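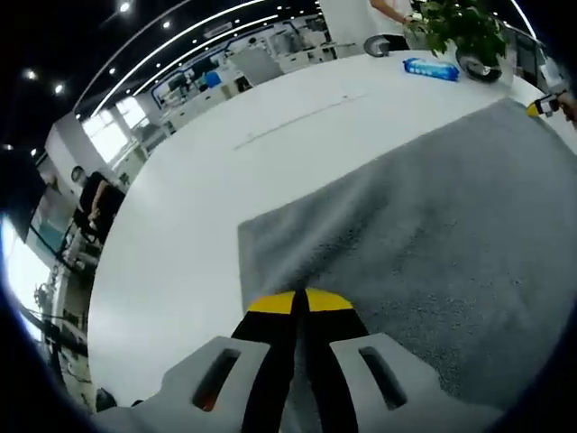
Folding a towel takes a person a few seconds. The group at Orport, a shared workshop that rents bench space by the month, has been working on it since October, and the towel is still winning some evenings.

The project is called Lekeck. Its goal is a home-built arm that can fold laundry on an ordinary table. The arm isn't finished. What the group does have is a pair of hand-held grippers with the same kind of fingers the arm will get, and most of the work so far has been done with those. A member takes hold of the grip, works the fingers open and shut, and folds the cloth by hand. Each fold is recorded and goes into the set the software learns from.

The set now holds 2,727 folds. After the bad ones were thrown out, 2,653 remained. Most of the rejects were recordings that started late or stopped before the cloth was let go.

Two people usually share a session, one on each side of the cloth. A single gripper can drag a towel and double it over, but the far corner tends to swing out of line. With a second gripper holding that corner, the edges meet more often.
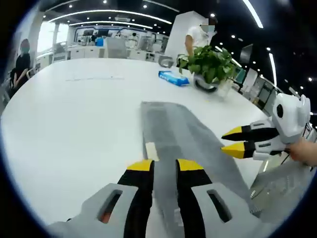
The members tried dish cloths first and gave up on them. Thin cotton lies so flat that the fingers slide over it. Thick gray terry is easier to pinch, though it has its own trouble: once it has been folded into a strip, the layers spring apart if the grip comes down too high. Members learned to come in low, press, and close slowly.

The finger tips went through several versions. The early ones were bare black plastic and slipped. The group now coats them in a yellow rubber paint sold by Ullero for tool handles. It wears off and has to be redone, usually on a Friday, so it can dry over the weekend. One member would like to switch to molded tips, but the mold would cost more than the paint will for a long time yet.

The table matters too. White was chosen to give the software a plain background. Other things are left standing on it on purpose, on the theory that a kitchen table at home is never clear either. A batch recorded on a bare table did well in tests on a bare table and poorly everywhere else.

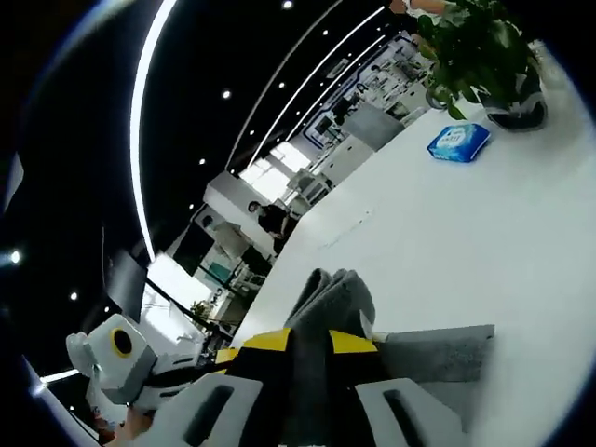 A folded cloth held between the yellow tips, with a second device at lower left.

The next step is to move the fingers to the arm, a secondhand unit bought from a shop in Nagano that was closing. It came without a manual. Two of the joints run stiff, and the wiring has been redone once already. The group has set itself a test of 100 towels in a row, with no hands on the cloth, before it starts on shirts.

Nobody has set a date for it. The arm still needs a base heavy enough to keep it from tipping when it reaches across the table.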